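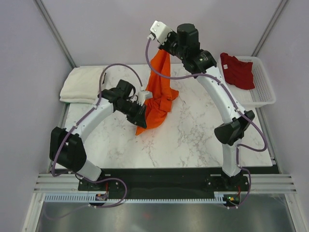
Orange cloth, lifted; red one in the basket.

Talks > Household > Folding

Good morning. I am Paula Barbu. My subject is small: how to fold a cloth.

Find a corner first. Pinch it and let the rest hang.
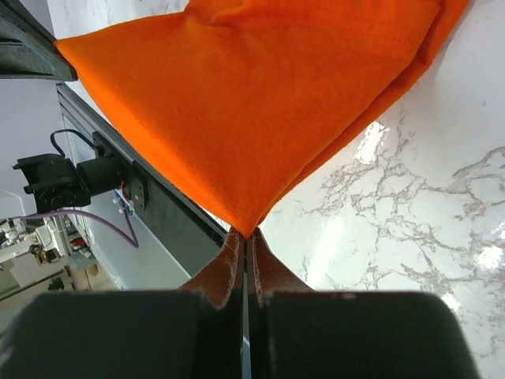

FLENDHOLM, January

I asked 60 people at home. Nearly all start from the middle. (Pause.)

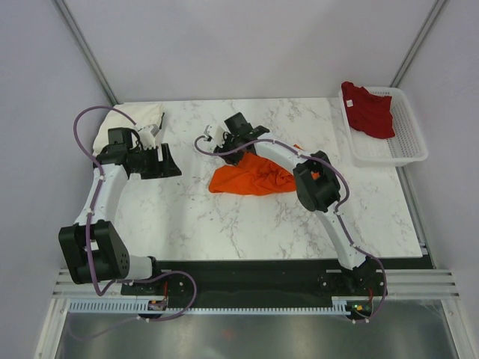

Cream cloth at back left, orange in the center.

Now lay it down and smooth outward with the flat hand. 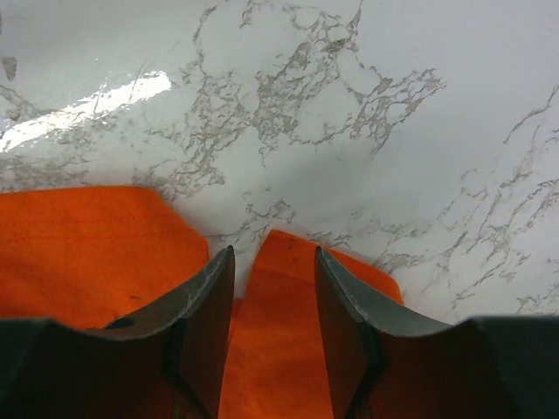
Then fold in half, 2 times. Questions after.

79 shares | 2 comments

Kevin Usuga: I also start from the middle.

Anika Pettigrew: Please put the notes for towels too.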